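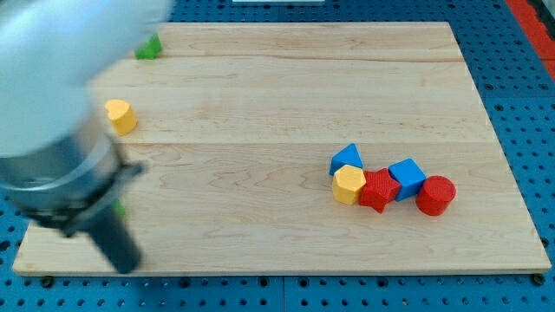 The board, with blocks on it.

I have been making pierogi since 2018 and for most of that time I made them badly. The filling was fine. The dough was tough, and it shrank back every time I rolled it.

What fixed it was hot water. I had been using cold water and an egg, which is how the first recipe I ever copied down did it. Bogdan Lazăr, who I used to work with, told me to leave the egg out and pour the water in just off the boil. I tried it the same evening and could roll the dough with almost no effort.

My recipe now is 500 grams of plain flour, a teaspoon of salt, 2 tablespoons of oil and a bit over a cup of hot water. Stir it with a fork until you can stand to touch it, then knead until smooth. It goes under an upturned bowl for half an hour. I have skipped the rest when I was in a hurry and regretted it.

For the filling I boil 800 grams of potatoes, the floury kind, and let them steam dry in the pot with the lid off. Farmer cheese is traditional. The store near me stopped carrying it in June, so I have been using dry cottage cheese pushed through a sieve. It is a little less sour. Two onions, fried slowly until brown, go in with plenty of pepper.

I cut circles with a drinking glass. Keep the filling away from the edge or the seam will open in the pot. Gemma Sedgwick crimps hers with a fork and they look much neater than mine, but I pinch them and they hold.

Boil them in batches, 2 minutes after they float. If I'm freezing some, I freeze them raw on a tray and bag them once they're hard. They go straight into boiling water from the freezer and take about twice as long.

We had them with sour cream and the rest of the onions. The leftovers got fried in butter for breakfast, and I may like them better that way. Next I want to try sauerkraut and mushroom, if I can find decent dried mushrooms.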